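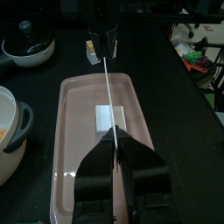

3.2 Os utensílios e os alimentos de brincar

Antes de passarmos à forma como cada sessão foi organizada, convém demorarmo-nos um pouco nos próprios objetos, que na literatura sobre o jogo simbólico costumam ser despachados numa linha ("um conjunto de cozinha de brincar") e que, a nosso ver, merecem bastante mais carinho do que isso. Quem já arrumou uma cozinha de brincar ao fim da tarde sabe que há peças que parecem pedir um lugar certo, e outras que andam de panela em panela sem que se perceba bem a que família pertencem.

O conjunto a que chamamos Arnus foi reunido por Reshma Pretorius ao longo de vários meses, a partir de duas caixas da coleção Trudwood e de peças avulsas que fomos encontrando pelo caminho. Distinguimos nele três grupos: os recipientes (tachos, frigideiras, o tabuleiro cor-de-rosa e o caixote de madeira), os utensílios de mão, como a colher e o cutelo, e os alimentos, entre os quais a banana e a espiga de milho. Os blocos brancos salpicados ficaram num grupo à parte, depois de uma discussão que ocupou quase toda uma reunião em April -- ou melhor, em abril, pois é assim que consta na ata -- e que acabou por se resolver com a ajuda paciente de Marlene Bergeron.

O cutelo levantou uma questão interessante. Pela lâmina larga e retangular, aproxima-se dos objetos planos, que se guardam bem encostados uns aos outros; pelo cabo, pertence sem dúvida aos utensílios de mão. Seguindo a tipologia de Ballodeck, adotada em todo este trabalho, demos prioridade ao modo de pegar e deixámos a forma geral para segundo critério.

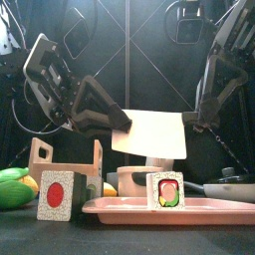 Já os alimentos se prestam a uma classificação mais solta, e confessamos que foi esta a parte que nos deu mais gosto. A banana, com a sua curva, acomoda-se mal ao lado de peças direitas e fica melhor por cima delas; a espiga, com as folhas verdes e os grãos amarelos à vista entre elas, tem um volume que convida a deixá-la para o fim. Não impusemos nenhuma regra sobre o que vai dentro de quê. Um legume pode ficar num tacho, como numa cozinha a sério, ou seguir para o caixote com as restantes peças, e ambas as soluções foram aceites na codificação.

3.3 A disposição sobre a mesa

Para cada sessão, as peças foram espalhadas sobre a mesa preta sem agrupamento prévio por categoria, procurando apenas que as mais altas não escondessem as mais pequenas. Registámos a disposição inicial na folha Ross, com uma linha por objeto e uma coluna para observações livres (que acabou, felizmente, por ser a mais preenchida de todas). A Figura 5 mostra uma das disposições.

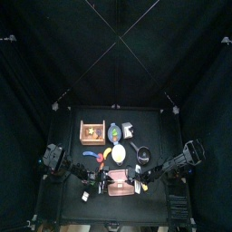
Figura 5. Recipientes, utensílios e alimentos de brincar sobre a mesa, com o caixote aberto atrás, à esquerda, e o tacho azul logo ao lado.

Das 107 disposições registadas, 70 foram codificadas de forma independente por duas pessoas. As divergências concentraram-se nos casos em que um alimento estava dentro de um tacho, pois uma leitura tomava o tacho por recipiente de arrumação e a outra via nele uma refeição em preparação. Mantivemos as duas leituras em colunas separadas, e é sobre elas que incide a análise da secção seguinte.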